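The Small Kitchen
Play food, tiny dishes and the joy of serving someone an orange in a bowl

My first restaurant was under my grandmother's ironing board. It had one table, no license and a menu that changed whenever I lost something behind the couch. I charged my uncle 60 cents for a rubber egg and he paid it, twice, and I have been soft on toy kitchens ever since. So when I finally got the go-ahead to write about them, I started pulling play food out onto a white tabletop before I'd had breakfast.

I wanted a short menu. A ketchup bottle, obviously (every toy kitchen I've ever loved had ketchup), a banana, strawberries, an orange, and a few dishes to put things in. I'd planned to be sensible about it, with the fruit on one side and the condiments on the other. Then the ketchup went on the plate all by itself, like an entrée, and I liked it so much that it stayed.
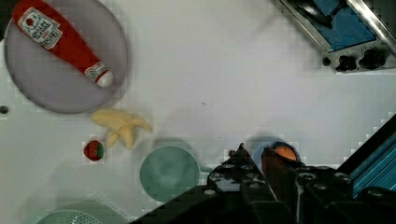

And really, that's how children cook! Violeta Medina ran the playroom at a preschool called Skulbridge for 20 years, and when I told her about my ketchup dinner she didn't even blink. She's been served ketchup on a plate more times than she's been served actual lunch. Three-year-olds, she told me, aren't building a meal. They're putting a thing on another thing and carrying it to a person they like. The recipe comes later, usually sometime in the fourth year, and with it come the rules: you can't have the banana until the soup is done, and the soup is never done.

What she cared about most was the dishes. She'd take one good colander over a whole bin of plastic vegetables, and I've come around to that completely. A colander is a bowl, a hat, a bed for a bear, a steering wheel. You can rinse a strawberry in it under a faucet that doesn't exist. Bowls are nearly as good, so long as they're small enough that one piece of fruit looks like a full serving.

Then there's the question of appliances, and here I get a little opinionated. I grew up with a cardboard oven, drawn on with marker, and I'm still fond of it, but I'm a sucker for anything with a knob. My niece Bianca will ignore a doll the size of herself to go and turn a knob. Give her a shiny bit of trim and a door and she's gone until dinner.

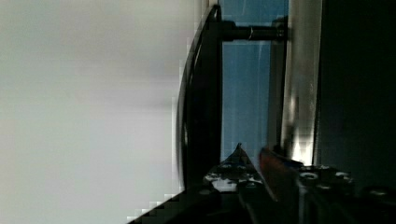
In close: a black rod crosses the top of a blue panel.

Gonçalo Arruda repairs old play stoves in a shed behind his house, and he let me hang around for a whole afternoon in January with my coat on. He had a Hiltness range on the bench, a heavy old thing with a chipped door, and next to it a Trirkuler two-burner that he was stripping for parts. Doors go first, he told me. Kids lean on them. After that it's the knobs, which get pulled off and fed to dogs or dropped down heating vents, and he keeps a cookie tin of spares. I asked how many were in there and he knew right away: 234. He'd counted them during a snowstorm.

I came home with a knob in my pocket, I'm embarrassed to say. He gave it to me. It doesn't fit anything I own.

Readers have been sending me their play kitchen questions for a while now, and the one I get most is from people who've got a bin overflowing with tiny groceries and a child who won't touch any of it.

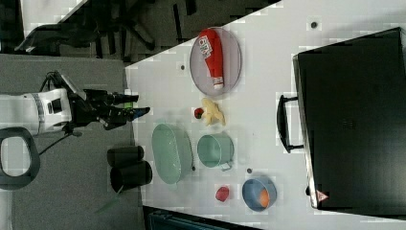 How much play food should I leave out at once?
Start with eight pieces and put the rest in a closet. Swap a couple every few weeks, and leave the favorite out for as long as it's the favorite, even if the favorite is a plastic onion ring.

I tried this at my sister's, by the way, and it took one morning. We packed away two grocery sacks of stuff (there were five pizzas, all missing slices) and by lunchtime there was a café running on the coffee table with a line of stuffed animals out the door. I had the orange. It came in a bowl, and I was told to blow on it.

If you're buying, look at secondhand first. Play food lasts forever, and a banana somebody else's kid has already dragged through a yard sale costs next to nothing. Wash it in warm soapy water and let it dry before it goes back in the bin. Check seams and stems for anything coming loose, and keep the really little pieces away from babies. I'd skip the giant sets, the ones with a whole supermarket's worth of boxes. The Hinojosa catalog I drooled over as a kid sold everything one piece at a time, and I can still remember saving up for a single pear. 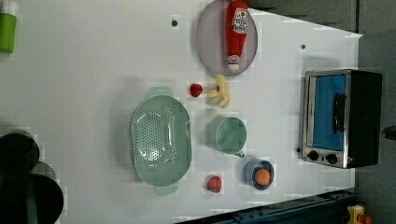
I set mine up again last night just for me, with a cup of tea going cold next to the sink. I moved the bowls, moved them back, thought about soup. My neighbor Elba Vergara came by to return a casserole dish and stood there a minute with it in her hands. Then she asked what was good today, and I told her the strawberries.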